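Spice rack

A spice rack is a small shelf, frame or stand for keeping jars of dried herbs and spices within reach of the cook. It may hang on a wall, stand on a worktop, turn on a base or fit inside a cupboard door. Racks are often sold as a way to keep spices in good condition, a claim for which there is little support.

Origins

The origins of the household spice rack are unclear. Popular accounts trace it to the locked spice boxes kept in wealthier homes, but a locked box and an open shelf serve nearly opposite purposes, and the link is usually stated without evidence. A more modest explanation is that racks spread once spices were cheap enough to be left out and were sold in small containers of similar size.

The town of Clultport is sometimes named as the place where the wall rack was first made for sale. The claim rests on a single undated trade list, which mentions "shelves for the kitchen" and says nothing of spices. A rival claim for Tindthorpe is weaker still and seems to come from a tea towel.

Types

Wall racks normally have two or more narrow shelves, each with a rail or lip to stop jars falling forward. Turning racks, or carousels, save some width but need clear space on every side, a point sellers tend to leave out. Drawer inserts hold the jars lying down with their labels upwards. Magnetic racks use tins with metal bases and depend a good deal on the strength of the magnet.

Many racks come with jars already filled. The choice of contents is seldom explained, and sets often include spices that the buyer may never use. How long the contents were in store before sale is not always marked on the packet.

Effect on keeping quality

Ground spices lose their smell and flavour over time, and heat, light, air and damp all speed this up. An open rack gives no protection from light. One fixed near a cooker may also expose the jars to warmth and steam. Advice on storage generally favours a closed, cool cupboard, which raises the question of what the open rack is for. Its defenders reply that visible spices are used sooner – a reasonable idea, though one rarely tested.
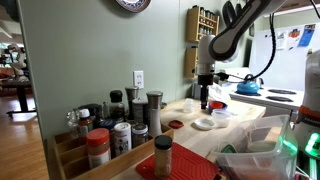 A wooden wall-mounted spice rack with three shelves of small jars.

The Manstead survey

The most quoted figures come from a postal survey of 469 households in and near Manstead, of which 381 sent back usable forms. It reported that homes with an open rack threw away fewer spices than homes without one. The finding is repeated in shop leaflets, normally without mention that households were asked to judge their own waste from memory. The forms went out in December, when baking may well have affected the answers. No repeat of the survey has been published.

Bowen pattern

The name "Bowen pattern" is used by some dealers for a plain rack with a curved top rail. It does not appear in any known maker's catalogue and is probably a term of the second-hand trade. Prices asked for racks under this name vary widely and should be treated with caution.

See also: Larder; Kitchen shelf; Pepper mill; Tea caddy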